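### 3. How I collected the recipes

I should say early on that I never set out to study handwriting. I wanted to know how people change a recipe when they copy it out for somebody else, and the handwriting (lovely as some of it is!) just came along for the ride. I ended up with 41 cards from 17 households, most of them in Kornico, and I typed up every one myself, crossings-out and all.

Quantities were the first headache. People write "a cup" and mean the blue cup by their own sink, so I kept the words as they stood and didn't turn anything into grams. Oven settings I treated the same way.

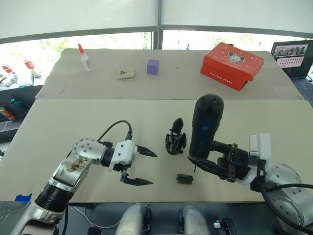 **Figure 3.** Work at a tabletop.

Then there were the notes in the margins, which I'd nearly left out. Almost 20 of the cards had one, and they're my favourite part of the whole lot – "less salt for Dad", "don't bother with the lemon", that sort of thing. I've counted a note as a change only where it tells the cook to do something different, so "very nice" didn't make it in, and I was sorry to lose it. Where I couldn't make up my mind I went back and asked the family, and two households in Vereo gave me answers that didn't match, so both are in the table in section 4.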